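What the second gripper really costs

I put the order list together in June and it has changed four times. The handheld gripper itself was the easy part. Elvia Hinojosa at Hillham quoted us a price, I wrote it down, and it stayed put.

The finger pads are where my budget went wrong. I had planned on one spare set per tool for the year. Leobardo Rosales went through our log and found we had replaced 13 pads already, so I moved that line up to 43 and took the money out of the travel line.

Then there are the things we handle. I had put down $90 for bins, organizer boxes and other props, and the real figure came to $323 once I added shipping from Contreras. Divider boxes with latches cost more than plain ones, but we need them — sorting tasks are most of what we do this fall.

Still undecided is the table. Yesenia Arriaga wants a second one the same height as the first, and I would like to wait until the tools are here.

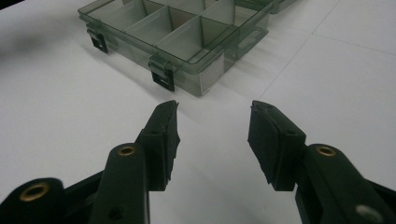

If we do wait, the table goes on next year's list along with the spare fasteners.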